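Orndale Field Recordings: README

This folder holds the sound material gathered for the Orndale listening project, an audio work made for the old mill building at Britdale. It contains 853 recordings, of which 562 were used in the final piece. The rest are kept as they were, with no editing beyond trimming the start and end.

Most of the sounds come from the river path between Calloway and Orndale: water under the footbridges, gates, sheep, wind in wire fencing, and the bells at Calloway as heard from the far bank. A smaller set was made inside the mill with contact microphones fixed to pipes and floorboards.

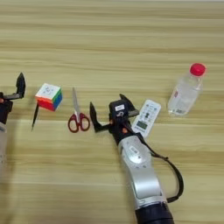

Files are mono or stereo WAV at 48 kHz, 24 bit. Names give the place, then a take number, then the microphone used, so calloway_014_contact is the fourteenth take at Calloway with a contact microphone. Takes ending in "b" are second attempts at the same spot. The notes file lists the weather where it was written down, but entries for the October sessions are patchy.

Known problems: 2 of the mill recordings have a low hum throughout. Several river takes clip when lorries pass. Levels have not been matched between folders.

The recordings may be used in non-commercial work with credit to Gulter. Please ask before using anything with speech in it. The full running time is 2,083 minutes.

Last updated January 20, 2022.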